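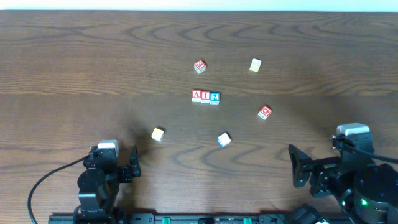 剧集讨论区 > 小说改编

主题:《Worivel》第二季看完了,先读原著还是先看剧?顺便问下第五集

楼主 晚班地铁
昨晚把第二季补完,每季8集,两季连着看用了不到两周。原著没读过,只知道是Jomar Ambrosio写的中篇,中译本158页,薄薄一本。剧情贴里好多人说第二季跟书已经没什么关系了,也有人说最后两集又绕回书里。我想问三个问题。
一是现在回头读书还有没有意思,会不会觉得单薄。
二是第五集Fuchs回老家那条线,书里有没有。我看的时候觉得很突兀,前四集他在旅馆查那本丢失的登记簿,查得好好的,第五集整集在老家修屋顶,登记簿一个字没提。
三是编剧里也有原作者署名,他到底参与了多少。
涉及剧透,没看完的慎入。

2楼 枕边放本书
先答二。书里没有第五集。书里Fuchs从头到尾没离开过旅馆,老家只在他打电话的时候出现过,电话那头的人连名字都没有。剧里给了他姐姐一张脸和一座房子,我个人不喜欢。书好就好在你不知道他在跟谁说话,甚至可以怀疑电话根本没接通。
一的话,建议读。一个下午就能读完。

3楼 山药豆
跟楼上相反,我觉得第五集是全剧最好的一集。
他在旅馆里是管别人闲事的人,回到老家就成了被人管的人。姐姐让他把梯子扶稳,说了三遍,他三遍都走神。这种东西书里写不出来,或者说作者写书的时候还没想到。
登记簿没提是对的。一个人回家修屋顶,脑子里不会老想着工作。

4楼 枕边放本书
回复山药豆:
走神那段演得好我承认。可是放在第五集,节奏就断了。第四集结尾刚发现登记簿缺了两页,下一集全集不接,第六集开头用一句台词带过去,说页是服务员撕的,用来垫桌脚。攒了四集的悬念就这么交代了?
书里这两页到最后都没找到。

5楼 老胡同口修表
说下三。去年四月平台Clesano放过一个创作访谈,节目里主持人问作者是怎么参与改编的,他讲得挺清楚:第一季他只看剧本提意见,第二季才进编剧组,进组第一件事就是写第五集。
所以“作者写书的时候还没想到”这句话算是说中了。他在访谈里的原意是,写书那会儿他不敢写Fuchs的家人,一写就像在写自己家,干脆全放到电话那头去。过了好些年再写剧本,觉得可以写了。
凭记忆转述,个别说法可能有出入。

6楼 晚班地铁(楼主)
谢谢,这个访谈我去找找。这么说第五集是作者本人硬要加的,那倒不能怪编剧不尊重原著了。
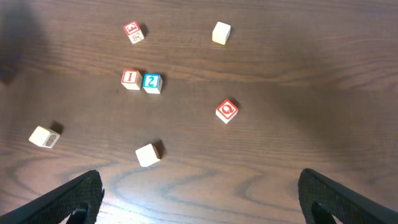
再补一个问题,旅馆那个镇叫Irkelent,剧里所有人都念成三个音节,字幕却翻成四个字“伊尔克伦”,书里的译名是什么?我搜的时候两个名字都有结果,不知道是不是同一个版本。

7楼 枕边放本书
书里没有译,直接写的Irkelent。译者在后记里说,作者要求保留原文,因为镇名本来就是编的,不想让读者从译名里读出意思来。
字幕组翻成四个字可能是为了好念。平台自己的字幕第一季用原文,第二季改成了译名,前后不统一,有点马虎。

8楼 阿砚不熬夜
作者硬要加的也可以加错啊。原作者亲自改坏自己的书,这种例子又不少。
我对第五集没有太大意见,有意见的是第二季整体的画面。第一季旅馆里的戏是偏暗的,白天也要开灯,窗帘老拉着,你能感觉到这地方生意不好。第二季大概是预算多了,前台、餐厅、走廊全是亮的,连Fuchs那间储藏室都亮。同一家旅馆,中间剧情只过了一个冬天,没人提过装修。

9楼 山药豆
有提过。第二季第一集老板娘说换了灯泡。

10楼 阿砚不熬夜
换灯泡能换成那样?

11楼 南边的录音棚
我做过几年现场,不过是录音,灯光只懂皮毛。说一点看法。
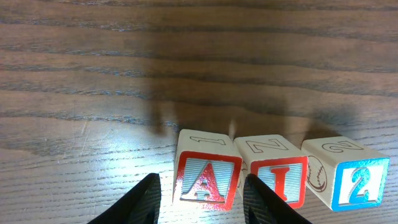

第二季餐厅的戏,我猜主光换了方向。第一季光从侧后方来,人坐在桌边,桌面上半截压在人影里,脸也有一半是暗的。第二季光压得低,桌子经常有一块是白的。木头桌子左下角一反光,木纹发银,连细的划痕都看得见,往上影子盖住的那一片颜色就沉得多,木纹也浓。同一张桌子,只看亮的那块会觉得它旧,只看暗的那块会觉得它挺讲究。第一季拍的是暗的那块,所以旅馆看着有来历;第二季拍的是亮的那块,显得寒酸。我倒觉得这跟剧情是合的,第二季讲的就是老板娘撑不下去了。

12楼 阿砚不熬夜
这个解释我能接受一半。餐厅可以这么说,走廊不行。第六集两个人在走廊吵架,墙、地毯、人脸一样亮,哪里也看不出寒酸,就是平。

13楼 南边的录音棚
走廊那场我同意你,平。可能是赶时间。那场的收音也有问题,老板娘后半段台词像是后配的,口型对不上,有一句“你把钥匙还我”嘴已经闭上了声音还在。

14楼 半张车票
插一句,你们都没人聊结尾吗?
最后一集Fuchs把登记簿放回前台,翻到新的一页,写了个名字,镜头没给。我跟室友争了一晚上。我说写的是他自己的名字,意思是他以后就当客人了。室友说写的是他姐姐。

15楼 枕边放本书
书里写的是他自己,写得明明白白,最后一句话就是那个名字。剧里不给,估计是想留着拍第三季。

16楼 老胡同口修表
访谈里也问到这个了,作者没有正面回答。他说拍了两个版本,一个写自己一个写姐姐,剪的时候都没用。主持人追问以后会不会放出来,他说要问平台。

17楼 半张车票
拍了两个都不用,那不等于没想好吗。

18楼 山药豆
不给也挺好的。给了自己的名字就是书的结尾,给了姐姐的名字第五集就成了铺垫。不给,两边的观众都能接着看。
当然你可以说这是讨好。

19楼 枕边放本书
我就会说这是讨好。
一本书敢把最后一句话写死,是因为前面都留着空。剧把前面的空全填了,电话那头填了,撕掉的页填了,到了最后一句反而不敢写。留错了地方。

20楼 晚班地铁(楼主)
这段说得我想马上去读书了。
另外有没有人能排个顺序?我有个朋友书和剧都没碰过,想推荐给她,又怕顺序不对。她平时看剧很少,看书多。

21楼 老胡同口修表
我的建议如下,按你朋友这种情况排的。

1. 先看第一季前四集。这四集跟书的前半基本对应,人物不多,能先把旅馆的格局认清楚。书里对房间位置写得很省,光看书容易分不清储藏室在几楼。

2. 停下来读书,一口气读完,后记可以先不看。后记里译者提到了剧,会漏掉一点第一季的结尾。 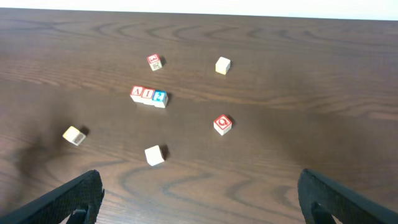 3. 接着看第一季后四集。这时候她已经知道书是怎么收的,再看剧怎么绕开,比较有意思。第七集有一场火车站的戏,书里只有半句话,剧里拍了十几分钟,值得对着看。

4. 隔一阵再看第二季。连着看容易嫌拖,第五集尤其。

5. 创作访谈放最后,全长120分钟,前面一大半在聊第一季,聊第五集和结尾的部分在后面。没耐心可以直接拖到后面。

22楼 阿砚不熬夜
第2条我不赞成。看剧看到一半去读书,读的时候脑子里全是演员的脸。Fuchs在书里比剧里老得多,至少我读的时候觉得他快退休了,剧里那位看着才四十出头。先看过剧,这个印象就改不过来了。
平时看书多的人,就应该先读书。

23楼 老胡同口修表
也有道理。我自己是先看剧的,可能习惯了那张脸。书里没写过他的年龄吧?

24楼 枕边放本书
没写。只写过他上楼要歇一次,还有一处说他的大衣“比前台的姑娘还大几岁”。两处都可以两说。
我也站先读书。

25楼 晚班地铁(楼主)
那我让她先读书,反正一下午的事。读完要是不喜欢,剧也不用看了。

26楼 山药豆
别这么推荐,不喜欢书的人也可能喜欢剧,我就是。书我读了两遍都没进去,嫌他太省,人物说话像发电报。剧里把话说全了我才知道老板娘跟Fuchs以前认识。

27楼 枕边放本书
他们以前不认识。

28楼 山药豆
第二季第三集,老板娘说“你那年冬天也是这么站着的”。

29楼 枕边放本书
那年冬天指的是他第一次来住店,第一季第一集。她记性好而已。

30楼 山药豆
第一季第一集是秋天,院子里在扫叶子。

31楼 半张车票
刚去翻了,确实在扫叶子。不过他穿着大衣,老板娘手里还拎着个煤桶,说初冬也说得过去。

32楼 枕边放本书
我回去再看一遍第二季第三集。要是她说的真是更早的冬天,那书里前台登记那段也得重新读,她当时没问他名字就把钥匙递过去了,我一直以为是写漏了。

33楼 晚班地铁(楼主)
看完记得回来说一声。书我已经下单了,译者后记那条我先不看。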